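Room Safety Walk-Through: Front Study, Okcombe House
Checked by: Veronika Orbán
Copy to: Christos Nikolaidis
Month: September

Hi Christos, same list as last time, with my usual rambling under each line. I've marked things OK, FIX or WATCH, and anything marked FIX I'd love to see done before the next guests come in!

1. Floor clear, no trip edges: OK
I walked it twice in socks (my own highly scientific method) and didn't catch a toe on anything. The threshold strip by the door is still tight after you screwed it down.

2. Tall furniture fixed to the wall: FIX
The white unit by the brick is the one I worry about. I gave the tower a gentle push at shoulder height and felt a bit of give, so please look at the top bracket. Brick is a pain to drill, I know, but there are 6 anchors left in the Salehi box in the hall closet.

3. Nothing heavy or breakable up high: WATCH
Small picture frames are fine by me as long as they sit well back. I'd still put a dab of museum putty under each one, especially the one up near the top.

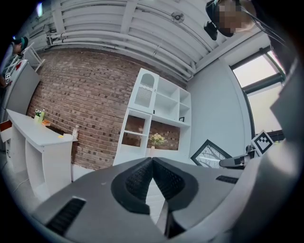
4. Cleaning products stored properly: FIX
Spray bottles need to go back in the locked cupboard when we're done, please, and that includes the plain white ones. I'd also like a label on every bottle, even if it's only plant water. We had a toddler staying in 9 last month and I aged ten years.

5. Plants and vases away from outlets: OK
No outlet within splashing distance of the flowers. I do love having them in there against the brick, so they stay! Just go easy with the watering can around the pots on the side cabinet.

6. Drawers and knobs: OK, with a grumble
All the drawers open and shut without sticking, and none of them slides out on its own. One knob was a little loose and I tightened it by hand. If it works free again, it needs a drop of thread glue.

7. Picture frames, glass and corners: WATCH
I ran a finger along the edges and found no chips. The bare-branches print is my favorite thing in the room, so if it's going back up on a shelf, putty for that one too.

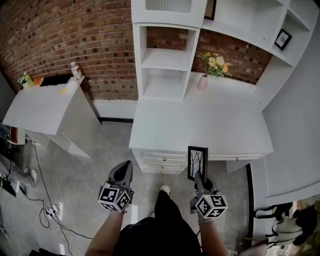
Item 7: black frame with the bare-branches print, desk unit behind.

8. Lighting and cords: OK
The Tronuda lamp passed, the cord's in good shape and the plug wasn't warm after an hour on. Spare bulbs are in the hall closet.

9. Smoke alarm tested: OK
Loud enough to hear from the kitchen with the radio going. New battery in.

Still open: items 2 and 4. Text me when the bracket's done and I'll come back and push on it again.

Veronika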